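Sofa stain advice I no longer believe
187 shares | 19 comments

Every spring I get the same question in a dozen forms: what takes a mark out of a light gray sofa? And every spring somebody answers with baking soda and vinegar. I've tried it on more cushions than I'd like to admit. The two fizz, they cancel each other out, and you end up with salty water and a chalky patch that has to be vacuumed twice. Baking soda on its own, dry, will help a bit with smell. I have never seen it lift a stain.

Before anything touches the fabric, look for the care tag. It's usually under a seat cushion or stapled to the underside of the frame. W means water-based cleaners are fine. S means solvent only. WS means either one. X means vacuum and nothing else, and people ignore that one at their own expense. If the tag is gone, test on the back or on a bit of the skirt and leave it overnight. Ten minutes tells you very little, because water rings only show up once the fabric is fully dry.

For a W or WS fabric, my whole kit is a bowl of lukewarm water, a few drops of clear dish soap and white cotton cloths. White matters. My neighbor Fanni Vass once went after a coffee drip with a red dish towel, and the pink is still there.

Vacuum first, with the upholstery head. Dip the cloth, wring it until it barely feels damp, and blot from the outside of the mark toward the middle. Turn to a clean part of the cloth every few presses. Then do the same with plain water, and press with a dry towel, putting your weight on it. Don't scrub. On a tight linen-type weave, scrubbing raises fuzz, and the fuzzy spot will catch the light long after the stain has gone.

I stop after 4 rounds. If it hasn't budged by then, a fifth won't do it, and all that extra water is going down into the foam.

About sprays. I bought a bottle of Lemonov on the strength of the label and used it on one half of a tea stain, with soap and water on the other half. Same result, except the sprayed half felt tacky for a week and picked up lint. The Lereck foam was a little better on greasy marks, though cornstarch left on for an hour and then vacuumed off did nearly as well. I remain unconvinced by anything that promises "invisible protection."

Steam cleaners I'd also be careful with. Heat can set milk, egg and blood for good, and you often don't know what you're dealing with.
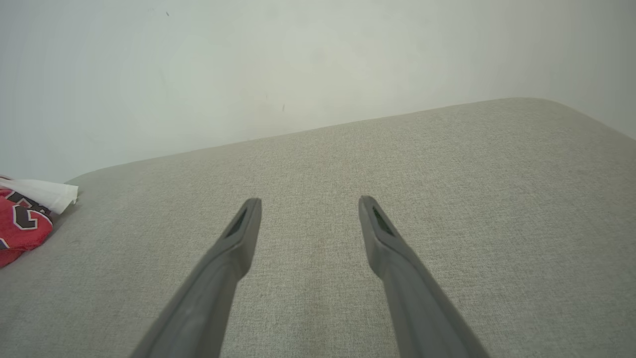
Faint brownish marks are the worst for this. They could be tea, they could be an old water ring, they could be dye from a leather belt. Treat them all as if they were the fussiest thing on the list: cool water, little soap, lots of patience. If a brown edge appears as the patch dries, dampen a wider area with plain water and blot it out evenly to the nearest seam.

Smudges from hands and jeans are easier. A barely damp microfiber cloth, wiped one way along the weave, shifts most of them.

And if the cushion cover unzips, that doesn't mean it goes in the washing machine. The zipper is often only there so the factory could get the foam in. Mine shrank, and getting it back on took two adults and some language.

Csenge Vörös

19 comments | Share this page

Recent tips
Does lemon really clean a cutting board?
Vacuum heads: the two worth keeping
Cat hair on wool, and what failed
Why I gave up on scented drawer liners
Getting candle wax off a table runner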